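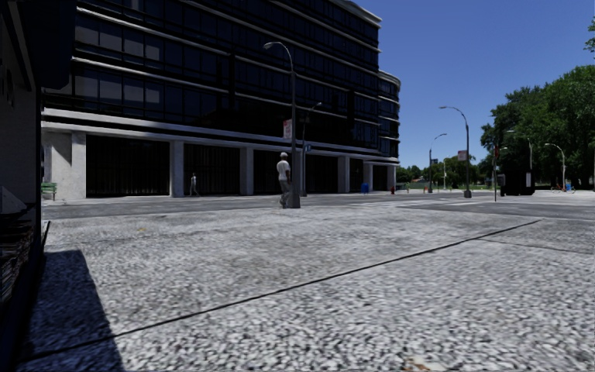 Chapter 4
Sidewalk Rules: What a Delivery Robot Owes the People Around It

I failed my first sidewalk review. I was working for a little outfit called Clustow, and I'd spent most of a summer teaching a cooler-sized robot to roll down a simulated street without hitting anything. It never hit anything! I was so proud. Then Natalia Magaña, our safety reviewer, read through my logs and wrote one line across the top: "Where is everybody supposed to walk?"

She had me there. My robot liked to stop dead in the middle of the pavement whenever it got confused, and it got confused a lot (lamp posts, mostly, and hard shadows, which it took for curbs). On paper a stopped robot is a safe robot. For a person pushing a stroller, it's a lump in the road.

So this chapter is about rules, and I promise it's more fun than it sounds. We'll be using the Drurberg street model all the way through. It has a wide stretch of speckled paving, a road with crosswalk markings, an office building across the way and a couple of people on foot, and that's plenty to get into trouble with. Go slow on your first few runs and look at the boring stuff: the joints in the paving, the pole bases, the hydrant by the corner of the building, the bench. Most of the rules you'll meet here are about boring stuff.

Before we start, three words I'm going to lean on.

Clearance is the open width you leave for people after the robot has taken its share. In our exercises you'll leave at least 40 inches, measured from the widest part of the robot (yes, including the flag, I've had that argument).

Yielding means giving way early enough that the other person doesn't have to change what they're doing. Swerving at the last second doesn't count, even if you miss.

A safe stop is a stop in a place where you could stay for a while. The middle of a crosswalk is never one, so your robot has to know where it's going to end up before it leaves the curb.

How much testing is enough? My second review took 3,000 simulated crossings, and 2,518 of them came out clean. I thought that was pretty good. Natalia asked me to sort the rest by cause and come back in August, and that sorting job taught me more than the whole summer before it. You'll do a smaller one in Section 4.3.

4.1 Who goes first?

Let's begin with the easy case, one robot and one walker headed the same way. The walker goes first. Your robot hangs back, matches their pace, and passes only when it can keep its full clearance from start to finish.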